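April 5, 2023

Valve sorting, bench arm (Dunduris). Carrying on from the November notes, which stopped at the point where the wrist bracket cracked. New bracket is printed and fitted, cable run redone, and the arm homes without complaint again.

Started with the reach check. With the base bolted where it is now, the far corner of the big tray is at 737 mm, and that is as far as I want to go. Past that the elbow is nearly straight and the wrist starts to shake on small corrections. If anyone moves the base plate, measure this again before running anything.

Control box is still the Wirance one. The firmware on it is the old build, because the newer one dropped the finger current limit back to default every time it restarted. I have the limit set at 172 in the config (raw units, whatever they are). At 241 it dented the cardboard core of a tape roll, so don't go back up there for anything soft.

Shiny parts remain the main headache. The chrome on the valve bodies picks up the ceiling lights, and so does the floor of the tray, and the detector likes to draw a box on the reflection. The white sockets are a much better target. I changed the labeling so each valve is marked by its two white ends and the middle is worked out from those.
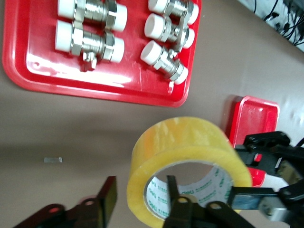
Veikko Nieminen
Arm build and wiring, Narkuretti shared workshop

Today's layout was five valves on the large red tray, the smaller red tray to the right of it, and the deli packing tape standing on its side out in front. The tape is in the set as the odd one out. It is wide and light, and it can be picked up by putting one finger inside the core, so it exercises a different grasp from the valves.

Notes on the inside grasp:

- Approach angle matters more than finger opening. Too steep and the linkage plate meets the rim of the core before the tip is properly in.
- The tip pads are bare plastic and slide on cardboard. Want to try a strip of bicycle inner tube.
- Slow the last part of the descent. I have it at 63 percent of normal speed for now, may go lower.

Valves close together on the tray are harder. When two lie nearly parallel the outer finger has to come down in the gap between them, and the handle on one can foul the finger going for its neighbor. Mao suggested taking the valve nearest the rim first and working inward. I wrote that in as a simple ordering rule – it sorts by distance from the right rim, nothing cleverer. It will need another look when we turn the tray around.

Cables behind the table need a proper tidy. I traced the wrong one twice this morning looking for the wrist camera lead. Labels at both ends, please, and use the printed kind, as the marker rubs off.

To do:

- [ ] Inner tube on both finger tips
- [ ] Matte spray or a sheet of felt for the big tray floor, try felt first
- [ ] Save the config with the 172 limit to the shared folder
- [ ] Rerun the reach check with the table pushed back against the wall
- [ ] Order spare M3 screws for the linkage, down to the last bag

Left the arm parked and the Wirance box switched off at the wall.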